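Village lift-off delayed as Skernutik ride waits for a fuse

The return of the Skernutik, the coin-operated children's ride that stood outside Lenihan's shop for most of the eighties, has been put back to February after it blew every light in the building during a test run.

The ride was bought new by the late Mr Lenihan, who had been told it would pay for itself in a summer. It did not. By the shop's own ledger it took in 153 coins in its first year, of which 12 were buttons. It was switched off after a quarrel over the electricity bill and spent the next three decades in a shed in Dundent, under a tarpaulin and, for part of that time, under a boat.

Noreen Conneely, who now runs the shop, says she had forgotten it existed until the shed was sold and the new owner rang to ask whether she would be wanting her rocket.

"I said what rocket," she said. "Then I remembered being sick in it."

Getting it home took 3 attempts. The first trailer was too short, the second had a flat tyre, and the third belonged to a man who wanted to talk about the price of diesel before he would untie anything. It arrived in the dark and was left beside the bread delivery, where it startled the baker.

Opinion in the village is divided on what happens next. A petition asking for the ride to go back in its old spot has gathered 92 signatures, several of them in the same handwriting. A smaller group would like the spot kept for parking, as it has been since the ride left, and points out that a car can be sat in for nothing.

There is also the matter of the tune. Older residents recall that the Skernutik played a march while it rocked, slightly flat, and that it could be heard from the church during quiet hymns. Muireann Daly, who lives across the road and sleeps at the front of the house, has asked in writing for the tune to be left out of the repairs. Mrs Conneely has replied, also in writing, that the tune is the best part.

Rockets have kept their hold on children's bedrooms and shop windows long after the moon landings stopped being news, and their shape has hardly changed in that time: pointed nose, fat middle, round porthole.

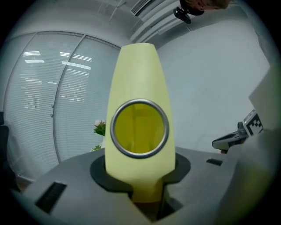 What it will cost

The old price was 10p. Mrs Conneely had hoped to keep it, until she was told what the new motor would come to. She is now thinking of 50p, with a free go for anyone who can prove they were sick in it the first time.

The electrician, who asked to be known only as Simen, believes the fault lies in the wiring of the shop and not in the ride. The shop believes the opposite. Both sides agree that the freezer should be unplugged before anybody tries again.

A grand reopening had been planned with a ribbon and a tray of sandwiches. The ribbon has been put away. The sandwiches, which had already been made when the lights went, were eaten by torchlight at half past four.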